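Company > About us
Search this site Enter keyword Go

About Bisht Household Testing

Bisht tests whether machines can do household and shop-floor chores to a standard a customer would accept. We are an independent laboratory with two sites, Nolstead and Mindau. Nolstead handles kitchen and laundry work. Mindau handles bench assembly, bin sorting and packing. We do not build robots, sell them or take a share in the companies that do.

The company was founded by Morven Dunbar and Kamlesh Bhardwaj, who had both worked in appliance certification. In that trade a product is run through a written procedure until it passes or fails, and the record is kept either way. They saw no equivalent for machines that were supposed to use the appliances. Developers published short clips, buyers had no way to compare them, and the word "autonomous" covered everything from a scripted arm to a person with a joystick in the next room.

What we test

Our household catalog holds 1019 written tasks. Each has a start state, an end state, a time limit and a list of permitted aids. Most are small. Closing a drawer is a task. So is putting a lid back on a pan.
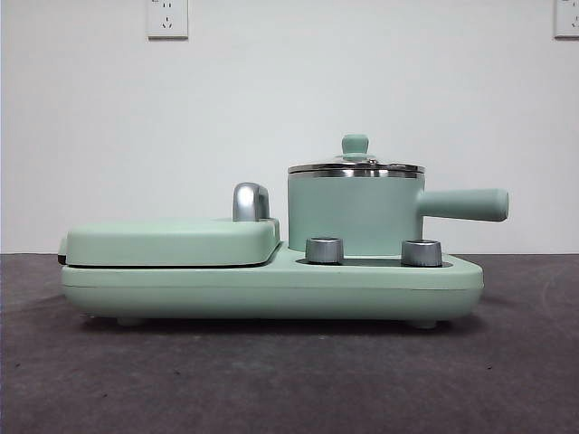
Breakfast tasks make up a large part of the Nolstead schedule. They use ordinary countertop equipment bought at retail, with no markers or special grips added. A combination machine with a closed grill at one end and a lidded saucepan at the other gives us several tasks from a single unit: raise the grill by its arched metal handle, lift the pan lid by its small knob, turn either of the two control knobs set in front of the pan. A person does these without thinking. For a two-finger gripper they are four separate contact problems, and a system that manages one may fail the next. Each is scored alone before any is combined into a sequence.

Shop-floor tasks at Mindau follow the same format but run longer. The parts are rigid, the fixtures are known and the lighting does not change, so success rates are higher and the interesting figure is the time between interventions.

How a result is reached

Every task is attempted 17 times by each system under test. An operator resets the start state by hand from a printed sheet. The system gets no practice runs on the day. If a person touches the machine, the appliance or the object during an attempt, the attempt is recorded as assisted and does not count toward the pass rate.

We record the control mode for every attempt – autonomous, supervised or teleoperated – and report the three separately. Clients sometimes ask us to merge them. We decline.

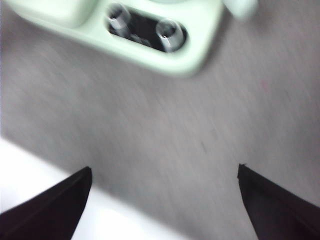
Approach errors are logged apart from grasp errors. A gripper that stops short of the target has a different fault from one that arrives and closes badly, and a single "failed" column hides this. Gillespie Gillies, who runs the Nolstead kitchen, introduced the split in our second year, and all earlier household results were rescored to match.

Can they do it yet?

This is the question we are asked most. Our position, as of the current results set, is as follows.

Single-step tasks on familiar objects: often, given time. Two-handed tasks, where one arm holds and the other moves something, are less reliable. Faults tend to appear at the handover between steps.

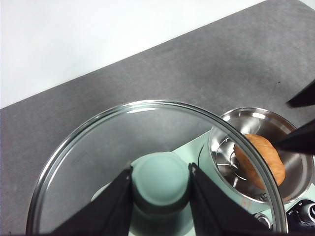
Full sequences, such as making and serving a hot breakfast from a stocked kitchen, are not yet passed by any system we have tested in autonomous mode. Several have been completed under teleoperation, which tells us that the hardware is adequate for the work – the control is where the gap remains. Cleaning up afterward is harder than cooking and has its own section in the catalog.

People

Morven Dunbar, director
Kamlesh Bhardwaj, test methods
Gillespie Gillies, household laboratory, Nolstead
Keir Haldane, shop-floor laboratory, Mindau
Kenneth Pollock, data and reporting

Reports and visits

Summary results are released each September. Full task records are available to subscribers through Bravitz, our reporting portal. Developers who want a system tested should send the payload, reach and power requirements with the first inquiry. Visits to Nolstead are by appointment and are not possible while a scored run is in progress.

Last updated: March 24, 2023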